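Songül Avcı has lived in Ernau for most of her working life and she still gets lost in her own flat. Well, in the paperwork for it. We talked over tea, she had to be out again in an hour.

Rent first. "It went up twice before I'd unpacked," she says. 124 a month for the service charge alone, and no list of what it covers. She asked for one in August. Still waiting.
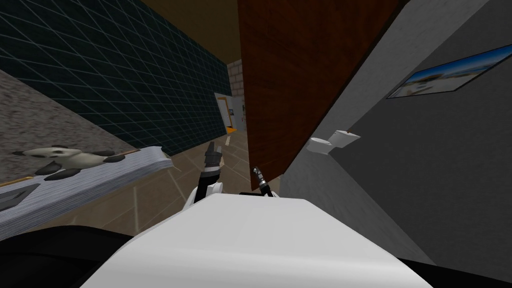
Then the letters started. Three in 2 weeks, all from Curkine, the letting firm, all saying something diferent. One had her down as the tenant of another building. "I rang them. They said write in. I wrote in, they said ring."

So she went door to door instead. Almost 100 flats in the block, and plenty of people glad to be asked. Same charge, same silence. What gets her is how little you can learn before you sign. You get a quick look round and a pen. Dark brown wood, a bit of floor, fine, very nice, but who pays when the lift goes? "I never asked. Who asks that?" She does now. Asks everyone.
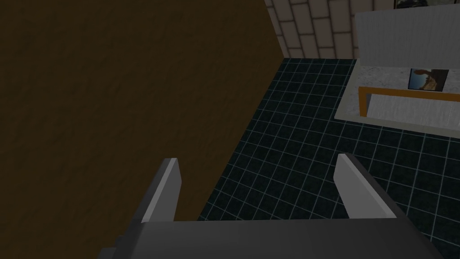
Repairs next. Hers took all winter. She kept a notebook, dates and names, and reckons it's the only reason anyone came. Wood hides a lot, she says, and a dark brown surface like that one can look smart for years while the pipes behind the wall are going. Get the pipes checked. Get it in writting.
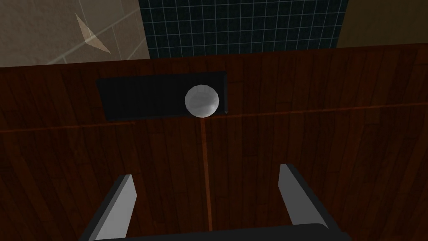
Recep Gökçe thinks she is too hard on the firm, and that the charge would look fair enough if they'd only print the list. She half agrees. "Print it then," she says, coat already on.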